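標準誤差

ヤウ・ヤクブがその数字に気づいたのは、夜の計算が終わった翌朝だった。

ジンダーの成功率が高すぎた。ジンダーというのは研究室で学習させている方策の名前で、ヤウが着任する前からそう呼ばれていた。人が両手に持ったグリッパーで作業をし、その動きを記録して、ロボットに同じことをさせる。課題は鞄の荷造りだった。口を開き、物を入れ、閉じる。先月まで、知らない鞄を渡すとジンダーは半分も閉じられなかった。それが、夜のうちに60回試して、失敗したのは数回だけだった。

ヤウはまずログを疑った。次に評価のスクリプトを疑った。どちらにも間違いはなかった。同じ条件でもう一度回すと、ほとんど同じ値が出た。

「よかったじゃないですか」と井手が言った。井手は修士の二年で、評価用のロボットの面倒を見ていた。

「よすぎる」

「よすぎて困ることがありますか」

ヤウは答えずにコーヒーを淹れに行った。困ることはあった。論文の締め切りが近く、査読者は必ず理由を聞いてくる。データを増やしたから、では通らない。増えたのはわずかで、先月までの増やし方では何も起きなかったのだ。

彼は追加した分の一覧を開いた。新しく入った記録は137本あった。収集をした人は番号でしか書かれていない。ほとんどは2番と5番と9番の記録で、残りの38本が12番のものだった。

12番の分を抜いて、学習をやり直した。一晩かかった。成功率は先月の値に戻った。

次に、12番の分を残して、ほかの三人の分を抜いた。また一晩かかった。成功率は高いままだった。

井手はグラフを二つ並べて、しばらく黙っていた。

「この人、何が違うんですか」

「わからない」

「上手なんでしょうか」

「遅いよ。平均よりだいぶ遅い」

一本ずつ再生してみると、確かに遅かった。12番は鞄の口に手をかける前に、いったん止まる。右のグリッパーを宙に置いたまま、左だけで布地の縁に触れる。少し押して、離す。それから右が動きだす。ほかの三人はそんなことをしない。まっすぐ掴みに行って、まっすぐ開ける。人間の目で見れば、三人のほうがずっと上手だった。

以前のヤウなら、この停止を切り取っていた。実際、前処理には動きのない区間を削る段があり、先月まではすべての記録がそこを通っていた。今回だけ通っていなかった。フルーダーという変換ツールを新しい版に替えたとき、設定の一行が読まれなくなっていたのだ。誰も気づいていなかった。

彼は設定を直し、12番の停止を削って学習させた。成功率は落ちた。設定を戻すと、上がった。

「触っているあいだに、確かめているんだ」とヤウは言った。「布がどれくらい沈むか。どっちに逃げるか。それから決めてる」

「ジンダーもそれを覚えたってことですか」

「止まって見ることを覚えた。たぶん」

「たぶん、を論文に書くんですか」

「書かないために実験をする」

収集を担当している部署はイルクベリの別の建物にあり、バスで二つ先だった。ヤウは電話で、12番の人に会いたいと頼んだ。担当者は、収集者の名前は教えられないことになっているが、本人がよければ構わないと言い、午後にかけ直してきた。本人は構わないそうです、ただ、自分は何か間違えたのかと心配しています、と。

「間違えていません」とヤウは言った。「そう伝えてください」

行く前の晩、彼はラゴスの母に電話をした。母は仕立ての仕事を四十年続けていて、今も店に出ている。仕事はどうかと聞かれ、鞄を閉める機械の話をした。

「鞄くらい自分で閉めればいいのに」

「そうだね」

「布は先に触るの」と母は言った。「裁つ前に触らない人には、うちでは鋏を持たせない」

ヤウは、その話を前にも聞いたことがあると思った。子どものころ、店の床に座って、何度も聞いていたはずだった。

収集室に着いたとき、その日の作業はもう始まっていた。ヤウは入口で靴の底を拭き、壁ぎわを回って、モニターのある席まで行った。担当者が椅子をひとつ空けてくれた。画面には頭につけたカメラの映像が出ていて、床と、机と、前に出した両腕が映っていた。
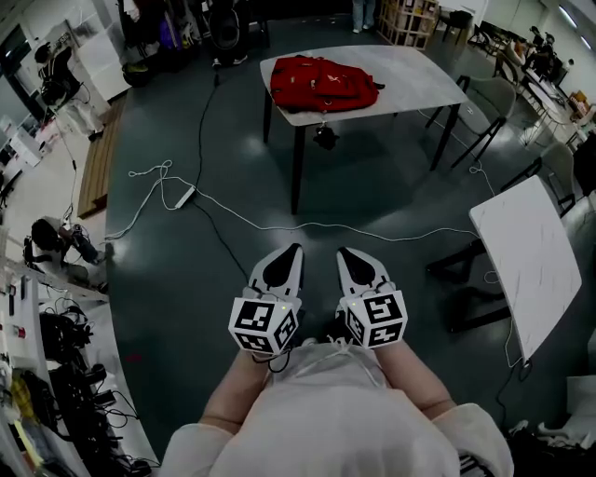

開始の合図があるまで、腕は動かなかった。担当者が小声で、いまのは待機ですから使いません、と言った。ヤウはうなずいたが、その待機も保存しておいてほしいと頼んだ。担当者は少し嫌な顔をして、容量のことを言い、それから保存の欄に印をつけた。

合図が鳴った。作業者は机に近づいた。右が止まり、左が先に布に触れた。ログで何度も見た動きだった。違うのは、画面から目を上げれば本人がそこにいることだった。

休憩になると、12番はグリッパーを置いて、ヤウのところへ来た。思っていたより年上の女性だった。

「遅いと言われているのは知っています」と彼女は先に言った。「急いだほうがよければ、急げます」

「急がないでください」

「でも、止まると機械が困るでしょう。最初の講習でそう聞きました。なるべく滑らかに、と」

「講習の資料を書いたのは私です」とヤウは言った。「書き直します」

彼女はそれを聞いて、しばらくヤウの顔を見た。

「どうして先に触るんですか」と彼は聞いた。

「先に触っていますか」

「毎回」

彼女は自分の左手を見た。指を曲げて、伸ばした。

「病院で長く働いていたので」と彼女は言った。「人の体を起こすとき、いきなり持ちません。まず手を当てて、それから持ちます。そうしないと相手がこわばるから。鞄は、こわばらないですけどね」

ヤウはノートにそのまま書いた。論文には使えないが、書いておきたかった。

帰りのバスで、彼は次の実験の条件を並べた。停止の長さだけを変えたもの。触れる場所をずらしたもの。触れずに止まるだけのもの。三つ目がいちばん大事だった。止まることに意味があるのか、触れることに意味があるのか、それで分かれる。もし触れずに止まるだけで成功率が上がるなら、昨日からの話は全部やり直しになる。

研究室に戻ると、井手がまだ残っていた。

「どんな人でした」

「左利きではなかった」

「それ、何の話ですか」

「左が先なのは利き手のせいだと思っていた。違った。仮説がひとつ減った」

井手はそれを表に書き込んだ。ヤウは条件の一覧を渡し、二人で順番を決めた。触れずに止まるだけのものを最初に回すことにした。学習が始まると、端末に最初の損失の値が出て、次の値が出た。井手は上着を取って帰り、ヤウは講習の資料を開いて、「滑らかに」と書いた行を探した。二か所あった。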